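Aswood to Tivell coach trip — pre-departure checklist, with my comments
Last updated: December

This is the list Stuart Sowerby and I worked through before the big trip into Tivell for the rally, and I've left my comments in because the next person to take a coachload of us anywhere might be glad of them. We had 46 on board, which is a full coach with no room for anybody's banner on a spare seat.

1. Coach, outside. CHECKED.
Tyres, lights, mirrors and both luggage doors. The driver does his own walk-around, of course, but he was very patient about having the two of us trailing after him. The rear luggage door wants a good firm shove before it catches.

2. Coach, inside. CHECKED, one comment.
Seat belts tried in every row. The one in the second row from the back, window side, was slow to retract, so we put a coat on that seat until the driver had seen to it. Aisle clear, emergency hammer in its bracket, fire extinguisher in date.
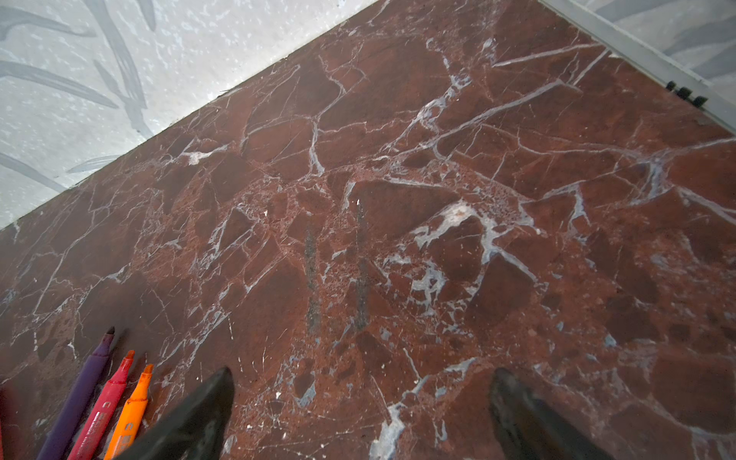 3. First aid kit. TOPPED UP.
Plenty of bandages but hardly any blister plasters, and on a march it's blisters you'll be dealing with all afternoon — I bought 4 boxes and we came home with one. Please write down whatever you take out of the kit, even if it's only a safety pin.

4. Passenger list and phone numbers. CHECKED.
One copy with the driver, one with me, one left at home with Stuart's sister. Ask people for the number of the phone they'll be carrying that day. Several gave me their landline, bless them.

5. Banners and poles. TWO FAILED.
Poles can be up to 3 metres for this march, and the stewards do look. Two of ours had splinters, so they stayed behind and we taped the ends of all the others. The big green banner needs its eyelets redone before it goes out in any sort of wind.

6. Rest stop at Granero. CHECKED BY PHONE.
I rang ahead to make sure they could take a coach party before nine in the morning, and the lady could not have been kinder. There's a step down to the toilets that catches people out, so do mention it over the microphone before you pull in.
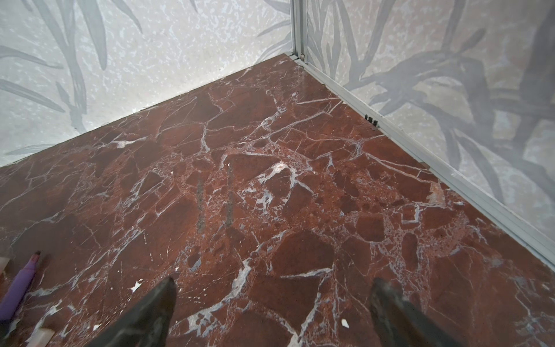 Allow a good half hour at Granero, too, even if everyone promises you they'll only be ten minutes. There's a bakery two doors along and you will lose people to it (I was one of them, and the cheese scones were lovely).

7. Meeting point for the ride home. CHECKED, needs changing.
We used the corner by the Bugti Hotel and it was far too crowded by four o'clock. The library steps would be better next time.

8. Money. CHECKED.
Coach hire, parking and the driver's tip came to $1,222, all collected before we left. Receipts are in the blue folder.

Kelly Bickerstaff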